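Titilayo Ugwu
Picking arms, grippers and other disappointments

A few people asked what I made of the Tavex soft fingers after two weeks with them. Short version: they're okay. Long version is a thread, sorry.

1/ Tavex says these fingers will pick "any rigid part under 500 grams, no tuning." I have read that sentence on a lot of gripper brochures. It has been true of none of them so far, so I went in with my arms crossed.

2/ Their demo video uses parts sitting alone on a flat table with lots of air around them. Of course it does. I could pick those up with salad tongs. What I wanted to know is what happens in a bin with walls, with parts lying next to each other at whatever angle they landed.

3/ So: plain bars, one bin, one arm, same approach speed all the way through. 100 picks with the Tavex fingers, then 100 with the old Ogundipe parallel jaw we've had forever. I re-scattered the bars by hand after every five picks and tried hard not to be nice about it.

4/ Tavex: 90 out of 100. Ogundipe: 84. Before anyone from Tavex quotes that, six picks is well within what I'd expect from me scattering the bars a bit differently on a different afternoon. I wouldn't put it on a slide.

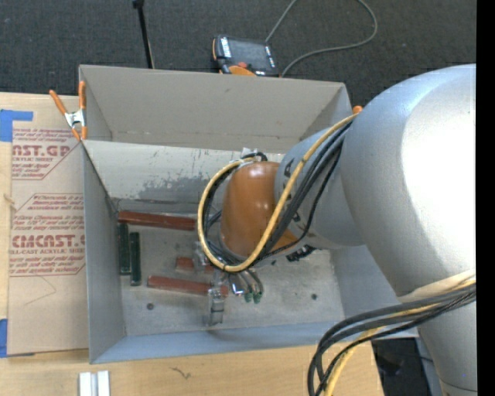
5/ Failures are the interesting part anyway. Most of the Tavex misses came from bars near a wall. The fingers need room to come in on both sides, and the vendor CAD is pretty quiet about how much. A red bar out in the open is easy. The two green ones standing side by side near the left wall are the kind of layout I'd give a salesperson before signing anything. Close on one and you have to find space next to the other, with the wall waiting if you go the opposite way.

6/ Second gripe is cable routing. The loop by the wrist looks generous until you rotate for a pick deep in a corner, and then you spend your morning thinking about strain relief. Tavex sells a guide for this. It's extra. The Ogundipe doesn't need one, it just has a shorter cable and worse manners.

7/ Things I liked, to be fair. Swapping fingers takes a couple of minutes and one hex key. They didn't mark the bars. When they do miss, they mostly slide off and leave the part where it was – the parallel jaw likes to flip bars on their ends, and then your next pick is ruined too.

8/ Things I can't tell you: how they wear. Tromside borrowed a set in February and told me theirs were getting cloudy and a little stiff after around 1,000 cycles. Mine haven't done anywhere near that many. One lab's anecdote, but I'd ask Tavex about it and I'd ask for the answer in writing.

9/ Someone will say I should let the Clikalden planner choose the grasps. I tried it for an afternoon. It refused the wall picks completely and then reported a lovely success rate on the ones it accepted. If you only count the questions you felt like answering, sure, great score.

10/ Would I buy them? For delicate parts, maybe. For bars like these, I'd keep the Ogundipe and spend the difference on a bin with sloped sides all the way around.

11/ Replies already asking about suction. The bars are narrow and my cups are not. If you have a cup that seals on something that skinny, send me the part number and I'll run the same 100.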